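Résidence Takudik : point sur la commercialisation et les charges

La deuxième tranche de la résidence Takudik est ouverte à la réservation depuis le début du mois d'avril. Elle comprend 65 appartements, du studio au quatre pièces, répartis sur deux bâtiments côté canal. Les plans de vente sont consultables à l'agence Terent, rue des Tanneurs, du mardi au samedi. Les logements du rez-de-chaussée disposent d'un jardin privatif, ceux du dernier étage d'une terrasse. Une cave est comprise dans le prix, le stationnement se règle à part.

Plusieurs acquéreurs de la première tranche nous ont écrit au sujet des charges prévisionnelles. Le budget adopté en assemblée prévoit 369 euros par trimestre pour un trois pièces, chauffage collectif compris.

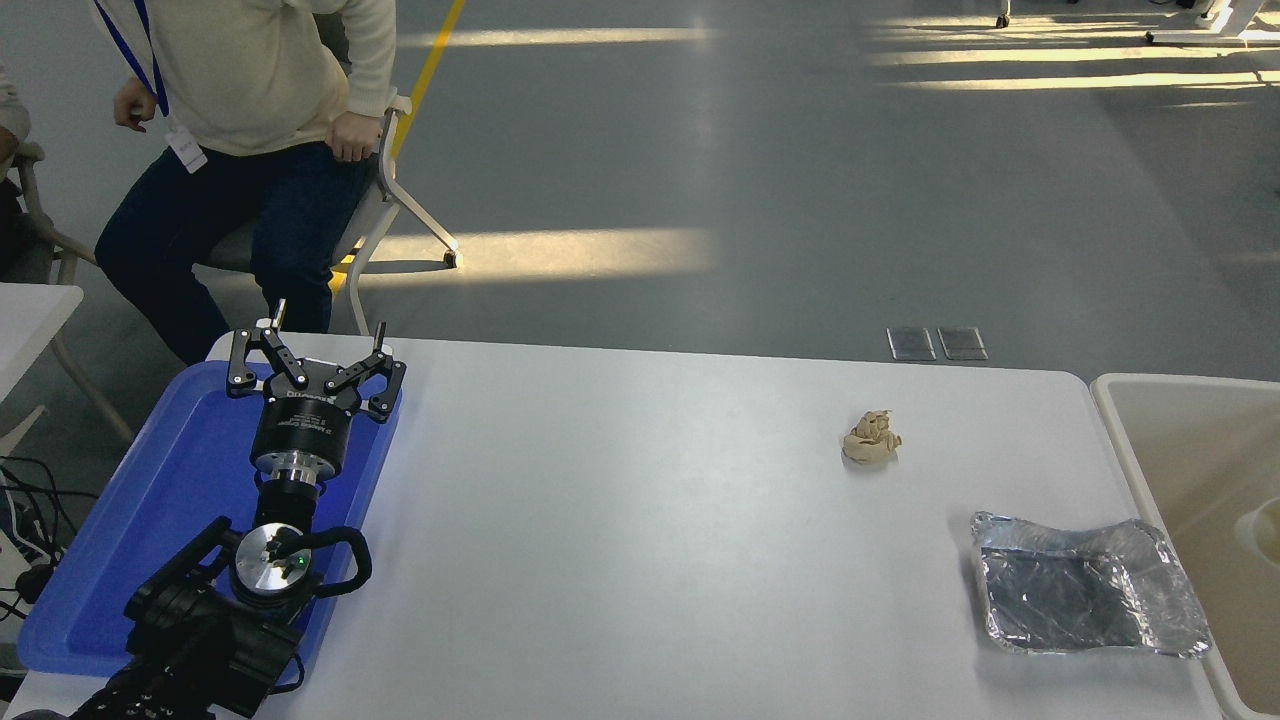

Yetunde Adeleke estime que ce montant reste difficile à comparer avec celui de la résidence voisine, où l'eau froide est facturée séparément, et demande que le détail par poste soit joint à l'appel de fonds. Le syndic, Trimel, a accepté. Le tableau sera envoyé avec l'appel de juillet, puis chaque année après l'approbation des comptes.

Côté chantier, les cloisons du bâtiment C sont posées jusqu'au troisième étage. Les choix de carrelage et de faïence doivent être remis à Sorin Buzatu avant la fin du mois. Passé ce délai, la finition standard sera appliquée et toute modification fera l'objet d'un devis.
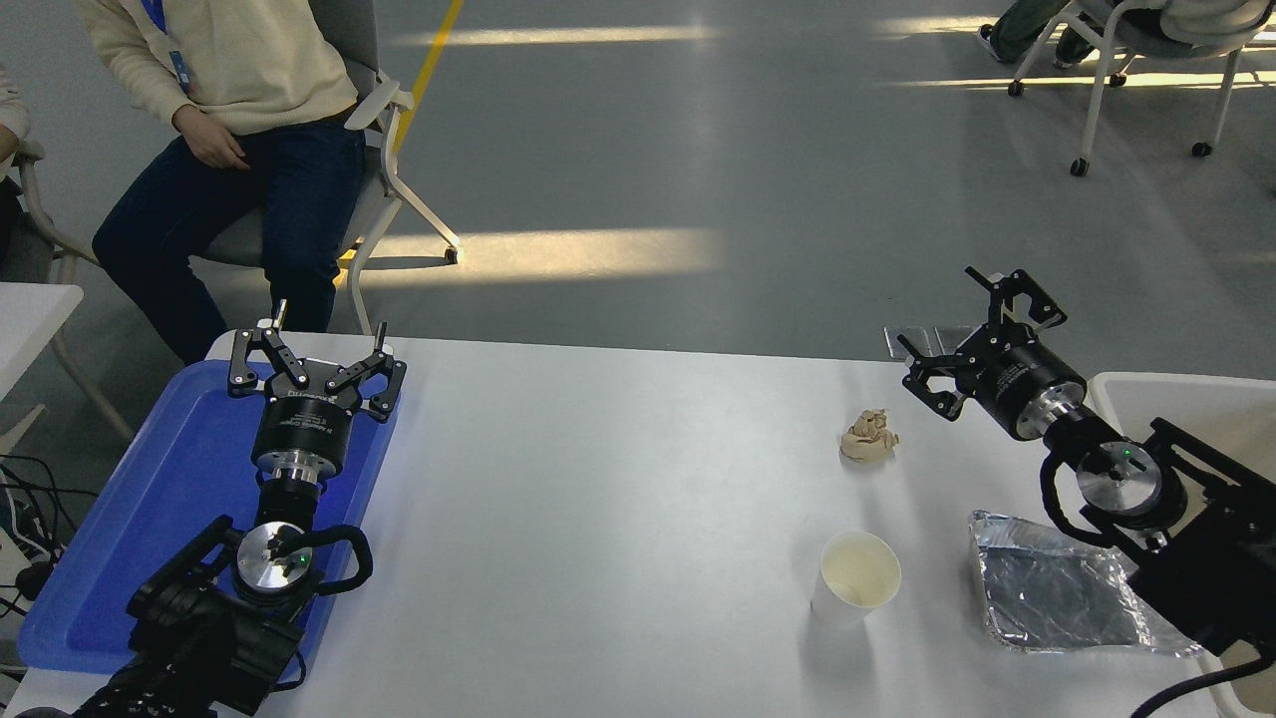 Les visites de pré-livraison du bâtiment B commenceront à 17 heures, le mardi, pour les acquéreurs qui travaillent en journée. Il faut compter une heure par logement. Les réserves sont notées sur place et signées par les deux parties. La remise des clés n'intervient qu'après paiement du solde.

Il reste des places de stationnement en sous-sol. Pour les demandes, s'adresser à Oluwatosin Akpan, à l'agence.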